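Do we need a smart meter for the soul?

June 29, 2019

I have been reading a book about habits. A friend pressed it on me in February and I finally got to the end of it this week, mostly so I could give it back with a clear conscience. It is called Ten Minutes a Day, or at least that is the part of the title in big letters, and it claims you can learn nearly anything in ten minutes a day if you only keep going.

I don't believe it. I'd like to, but I don't.
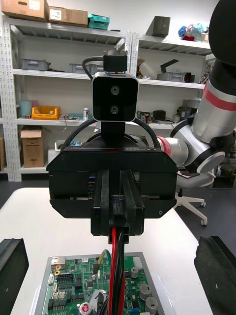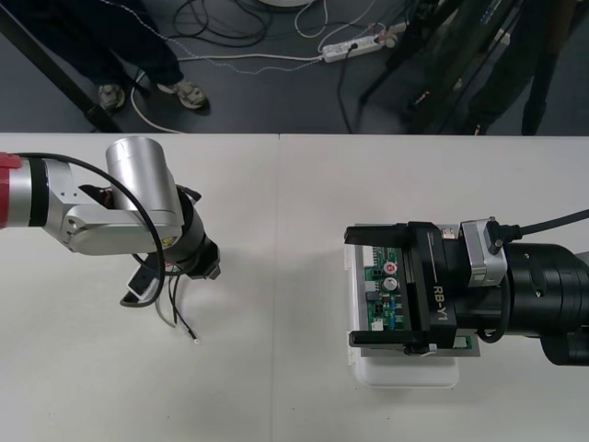 The sum at the heart of the book goes like this. Ten minutes a day is an hour and a bit a week, and an hour and a bit a week is around 60 hours a year, and 60 hours is a lot of Portuguese. On paper, fine. But the sum treats every minute as the same size. Anyone who has tried to learn an instrument knows that the first five go on finding the music and remembering where you got to, and that the last one is spent looking at the clock. So that leaves four. Four minutes of Portuguese is one verb and a biscuit.

I did try it, for what it's worth. I picked the piano, as there is one in the house and I had lessons as a child. I used an app called Vurnell which a few people at work swear by. It gives you a little flame for every day you practise and it sulks if you miss one. I got my flame to 163 and then went to my sister's for the night, and she has no piano, and that was the end of the flame. I was properly upset for an evening. Not about the piano, mind you. I couldn't have told you which piece I was on. I was upset about the flame.

And what did I have after 163 days? I could play the first page of something slow. My right hand was tidy and my left hand was where it had been when I was eleven.

Olga Arroyo, who taught me back then and still teaches in Priltcombe, was not surprised when I told her. She said she gets adults with long streaks all the time now and they are very hard to teach -- they have practised the same easy bit for months and nothing else fits into the slot. She tells them to play for an hour twice a week and leave the lid shut otherwise. I asked whether she had any proof that this was better. She said no, just forty-odd pupils. Which isn't proof either, and I told her so, but I'd sooner trust it than the book.

The book's proof is mostly letters from happy readers. There's a man who learned to draw, a woman who wrote a novel on her lunch break, a couple who got fit. Good for them. I would like to see the other letters. You can't tell whether a method works by asking only the people it worked for, and I kept waiting for the author to bring this up, and he got as far as a chapter on positive thinking.

There is one study in it, with 2268 people who were asked at the end of a year whether they felt they had improved. Most of them felt they had. I feel I've improved at parking. My husband would have something to say on that.

What bothers me more is the idea underneath, that a hobby ought to be cut up small enough to fit around everything else. My grandfather kept bees, and he'd vanish down the garden for a whole afternoon and come back when he was hungry. He never had a streak. Some weeks he didn't go near them. He was very good at it all the same, and I don't think he would have recognised it as a thing you could do between the kettle going on and the kettle boiling.

To be fair to the book, the chapter on flossing is sensible. Small and daily is probably right for teeth. It may be right for stretching too, and for keeping up a language you already speak. My friend Adi Teoh does ten minutes of German every morning and says it stops it rusting, and I see no reason to argue with her. But she learned it in the first place by living there for two years, and the app came afterwards.

I've deleted Vurnell. The piano hasn't been opened for a week and a half, and on my next free afternoon I mean to sit down with the left hand of that slow piece and stay there until I'm fed up.

If anybody wants the book, I'm afraid it's going back to its owner. She is on her second go at it, having stopped at day nine the first time.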